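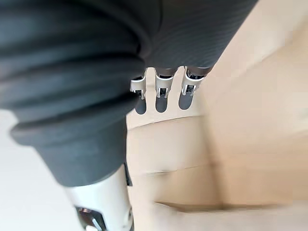

Prinard Publishes Remote-Control Trial, Warns Against Reading Too Much Into It

Feb 1, 2021

Prinard has released the results of a month of teaching sessions in which operators steered a three-fingered robot hand through everyday chores with soft cloth and cardboard boxes. The company recorded 784 demonstrations at its Dolan site in January. It is keeping 211 of them.

The rest were dropped for hesitation, missed grasps or operator error. Prinard thinks that ratio belongs in the announcement.

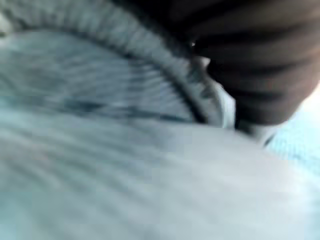 "A person moving a robot from a chair is a person doing the chore slowly," said Gobnait Cronin, who ran the sessions. "Cloth is where it shows. You lose the feel of the fabric and you guess. We have seen videos from our own industry that look like a robot thinking, and there was an operator behind every move."

The arm wore a dark fabric sleeve with the fingers left exposed. Nine operators took part, with training times that varied more than the company had expected.
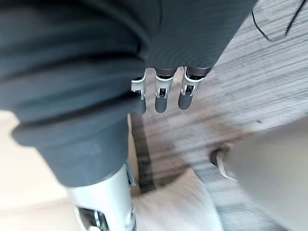
Prinard also tried guiding the arm by hand, with an operator holding it and walking it through the motion. Operators preferred this, but their grip tended to cover the very thing the wrist camera was meant to record. Most of the kept demonstrations were made by remote control.

Darragh Hanrahan, head of testing, would not say whether the recordings will produce a robot that can do the work alone. "Ask me when one has," he said.
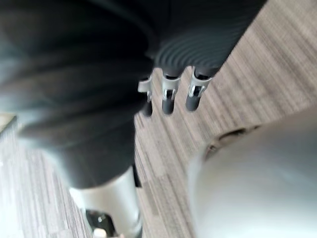

What Happens Next

The kept recordings go to Urkik for training. Prinard will report the failure rate with the operators out of the loop, whatever it is, and will sell nothing on the basis of this trial.

Press contact: Lulum, for Prinard, extension 3508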